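Most people in Mostyn still take their shoes to Przemysław Wysocka, who has worked from the same narrow shop behind the station for 26 years. He opens at eight and shuts when the last pair is done. Heels and zips make up most of the work in winter. By May it is straps, buckles and soles that have come away at the toe.

Huệ Lục learned the trade from him and now runs her own counter at Pellent, 11 miles up the road. She charges less for stitching and more for glue, which takes longer to do properly. A new sole costs 43 pounds at either shop, and both ask customers to allow two days.
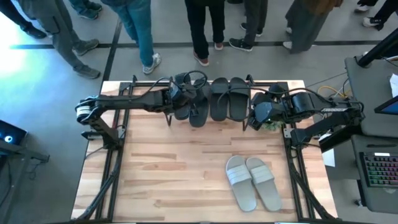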